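Let the Old Feed Mill Be Boring

I've been going to planning meetings in Gratness for longer than I'd like to admit, and I have a soft spot for a dull building. So when the Mittal site came up for rezoning again this fall, I did what I always do. I made a sandwich, sat down at the kitchen table and read the whole packet, traffic study and all.
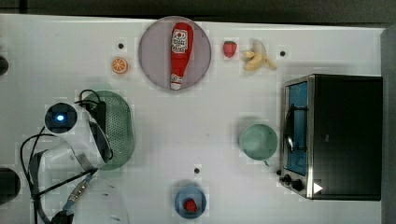
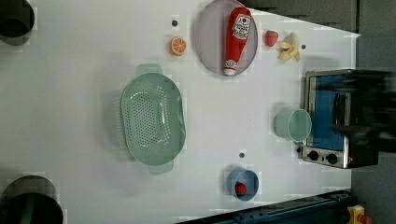

An unsigned letter in the packet, from someone who rents on the next block, argues that the town has enough lofts and that what it needs is a place to get a muffler fixed. I read that line twice and then I read it out loud to the dog. It says in one sentence what I've been trying to say for years at the microphone, usually with my time running out.

If you haven't been following along, Baltilport wants to take the old feed mill and the lot behind it and put up 714 apartments in 4 buildings, with shops on the ground floor and a parking deck tucked in back. The project is called Sinis. I don't know what that means and the packet doesn't say. The drawings are lovely, I'll give them that! Everybody in them is carrying a baguette or pushing a stroller, and it's always early evening.

I'm not against apartments. I want to get that in early, before the emails start. We need them, rents here are awful, and I've spoken up for plenty of buildings my neighbors hated (the one by the library, for instance, which turned out fine). If Baltilport wanted to put these same apartments on the dead shopping center out by the bypass, I'd bring the cookies.

My trouble is with the spot. The Mittal site is the last piece of land inside the town limits where a small, noisy, slightly smelly business can rent a bay by the month. There's a cabinet shop in there, a guy who rebuilds boat engines, a print shop, a commercial laundry, and a couple of doors I've never seen open but always hear a radio behind. None of them can pay ground-floor retail rents. The staff report says they'd be "encouraged to relocate within the region," and I've lived here long enough to know what the region is. It's 2 counties over.

And once that zoning is gone, it's gone. I can't think of one time this town has turned homes back into workshops. You can always build apartments on industrial land later, when you've run out of other ideas. Going the other way means buying people out, knocking things down and waiting for the neighbors to stop complaining about the noise, so it doesn't happen.

The traffic study, by the way, predicts 1526 car trips a day, and it gets there by assuming that lots of residents will walk to work. Walk to work where? We'd be tearing down the work!

The part that really bugs me is how the trade-off gets talked about. The mill is called "underused" all the way through the packet. Go stand out there at seven in the morning and tell me it's underused. Trucks are backing in, somebody's yelling about a pallet, the coffee cart has a line. It doesn't look like much from the road, and the tax bill is small, so on paper it's a vacant lot with a roof on it.

I'd like to see the town council try something modest. Keep the industrial zoning on the mill and the bays along the tracks. Let Baltilport build on the back lot, which is mostly gravel and weeds anyway, and let them go a story taller there if that's what makes the numbers work. Put the parking deck between the two so people in the new bedrooms don't have to hear a table saw. I've floated this to a few folks and the usual answer is that the developer won't go for it. Maybe they won't. I'd still like somebody to ask them in public and get the answer on the record.

The next vote isn't until April, so there's time to write in. Put your street name on your letter, they do look at that. And if your muffler's rattling, I'd get it seen to while the shop's still here.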